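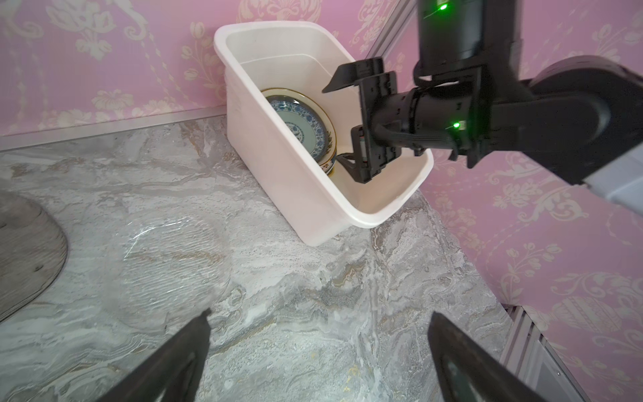 Theda Diekmann laughs when I ask how many patterns she has drawn. "I stopped at 440," she says, pouring us both more coffee. "After that I just kept the drawings in boxes!"

She started out at 18 in the sample room of a small wallpaper printer called Antal, mixing colors for other people's designs. Her first pattern of her own was Merari, a trailing vine that took her most of a winter. It sold well enough to be printed again, and she still talks about it with real delight.

What makes a repeat work, I ask? She is off at once, pencil in hand. "You squint. Squint and look for stripes. If you see a line running across the wall that you never drew, go back to the drawing." She learned this from Birgit Rathjen, who ran the print floor and would pin a trial sheet at the far end of the hall and make everyone walk toward it slowly – 12 steps, then stop and look again.
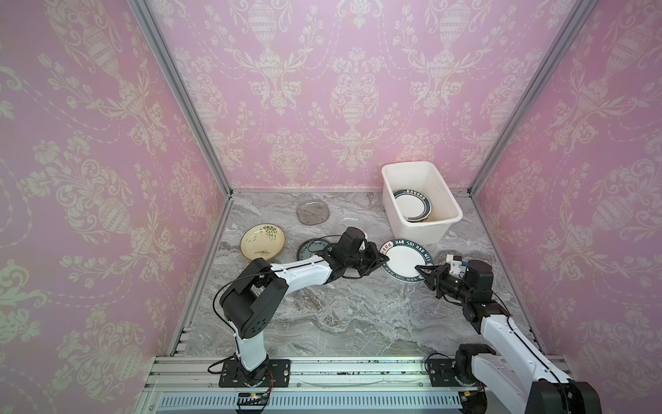
Old damask layouts are her great love, and she could talk about them all afternoon. The urn is her favorite motif of all. "It gives the eye somewhere to sit down," she says. Put urns in rows, link them with swags of flowers, keep it all cream on pink, and she is happy. She likes how the shapes seem to stretch when you look along a side wall from a low angle, and she tests her own drawings that way, with her cheek almost on the paper.

Color is the part she finds hardest. Rotard, a red she worked on for years, came out brown in every north-facing room. Camel behaved beautifully from the first trial and went on to sell more than 2,000 rolls.

She is drawing again now, a pattern with quinces and small birds, and hopes to have a trial sheet by November. Birgit has already asked to see it.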